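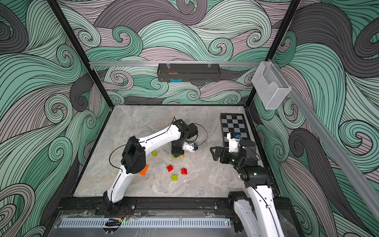 Keskinen Peel-and-Stick Wallpaper, Eight Months In

3 min read

I put this stuff up in our downstairs bathroom last October, and I've been meaning to write about it ever since. Keskinen sells it in rolls for $38, and I needed more of them than the calculator on their site told me (buy an extra one, trust me).

The good part first -- I love it! The colors are softer in person than on my screen, and guests always ask where it came from. Hanging it was slower going. You get a decent 20 minutes or so of repositioning before the glue really grabs, and matching a swirly pattern around a window is its own special misery. I said some words.

I'd tried a sample from Lisaso before this and it curled at the corners after every shower. Keskinen's has only lifted in one spot, behind the door, and I pressed it back down with a seam roller and it's stayed put.

My one real gripe is the smell. It hung around for 10 days with the fan going. I'd still buy it again, and I'm already eyeing the hallway closet.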